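Meltmont's noodle night is back, and this time you keep the chopsticks

Wednesday, April 17, 2019

I walked past the old Grosum building on my way home last night and the lights were on, which made me happier than a grown woman should be about a community kitchen. Noodle night is coming back to Meltmont! The first one is this Friday, doors open at 5:30, and if you ate there before it shut down in October you already know to get in line early.

For anybody new in town, it's a sit-down supper where you pay what you can and eat next to whoever happens to be there. Kha Phan started it in the church basement on Khumalo Street and moved it to Grosum when the basement got too crowded. Then the boiler quit, the repair bill came in at a number I still don't like to think about, and we all went home and ate cereal.

The boiler is fixed now. A bake sale and a very long yard sale covered part of it, and Skevon, the hardware store on the corner, put in the last $1,000. Kha told me she cried in the paint aisle. (She said I could print that.)

The big change is the chopsticks. The suppers used to go through 500 throwaway pairs in a good month, and Kha got tired of hauling them out to the dumpster. So she has switched to the washable kind, and regulars can put their name on a pair and leave it at the kitchen between suppers.
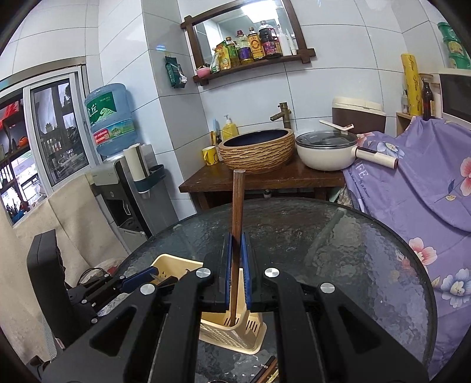 A brown stick and the cream-yellow basket.

I asked what happens if you forget which pair is yours. "Then you eat with a fork like my brother," she said.

The menu on Friday is beef noodle soup or a mushroom broth with tofu, plus the pickled carrots people kept asking me about all winter as if I had the recipe. I don't have it, I've tried to get it, please stop calling. There are 35 seats at a time, with a second seating at 7, and takeout only if there's soup left over. 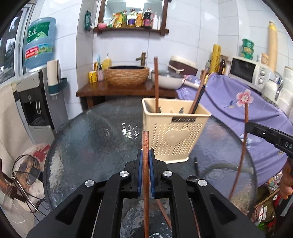
The utensil basket has a raised heart on the front.

Suggested price is $8 for adults and $2 for kids, but put in whatever works for you, including nothing. Bring your own container if you're hoping for takeout. Parking is on the street or behind Skevon after the store closes, and please leave the alley clear for the bread truck this time.

If you can stay and wash dishes, there's a sign-up sheet by the side door. I'm down for the late shift, so come say hi and grab a towel.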